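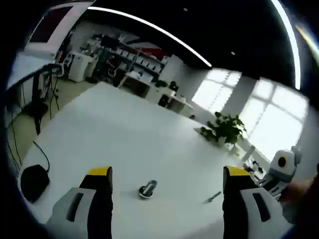 Small hardware on a big white table: tray or no tray?

slotnut32
We sort loose hardware at a shared table every Wednesday. Bolts, washers, spacers, O-rings. Silvana Bragança wants us to buy the Dretard sorting mat, the one with molded pockets. I say a bare white top is fine. You can see steel on white from across the room. Talk me out of it.

gruffbench
Can't. I had one of those mats. The pockets fit whatever sizes the maker had lying around that day. Ours took the M8 washers and nothing else.
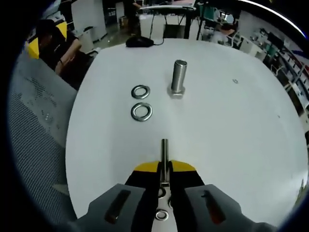
pell_mell
Bare is fine until something rolls. Washers lie flat, great. A big hex bolt standing on its head, also fine. Now set down a plain rod or a short tube and bump the table.

slotnut32
We stand the bolts up and the rods go in a cup. I've lost 2 spacers in 18 months. That's not worth buying a mat over.

pell_mell
You lost two that you know of.

cabanatuan_d
Danilo here, same table as slotnut. He's leaving out the glare. By three in the afternoon I have trouble telling a shiny washer from the shiny washer next to it, and people put them down touching. A gray mat would fix that. Doesn't have to be the Dretard.

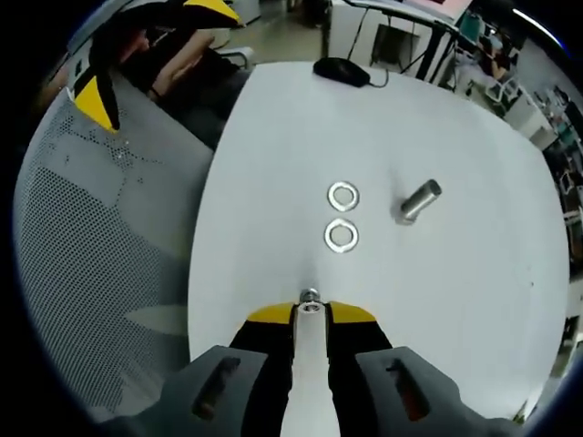

gruffbench
Then leave a gap between them. Or pull a blind. I don't see why glare needs a product.

cabanatuan_d
No blinds. I asked in September.

nohpe
What about the rubber? Everyone in this thread is talking about steel. O-rings are what I'd worry about. They look alike until you lay one against another, and a size off will leak. I don't trust anybody's eye on those, mine included.

slotnut32
I put each ring by the bolt it goes with.

nohpe
And who checks it's the right ring?

slotnut32
Whoever sits down next, supposedly.

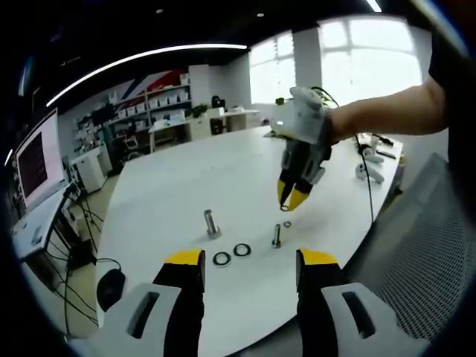 pell_mell
"Supposedly" is doing a lot of work there. Get a sizing cone. Barkuritz sells one for about 32 dollars and it settles the argument in a second.

gruffbench
Or slide the ring on the bolt. Free.

nohpe
Sliding it on tells you it stretches. They all stretch.

cabanatuan_d
I'd split the cost of the cone. Still want something gray on that table.

slotnut32
Fine, cone yes. For the gray I'll tape down a sheet of craft paper, and if Silvana still wants pockets after that she can post here herself.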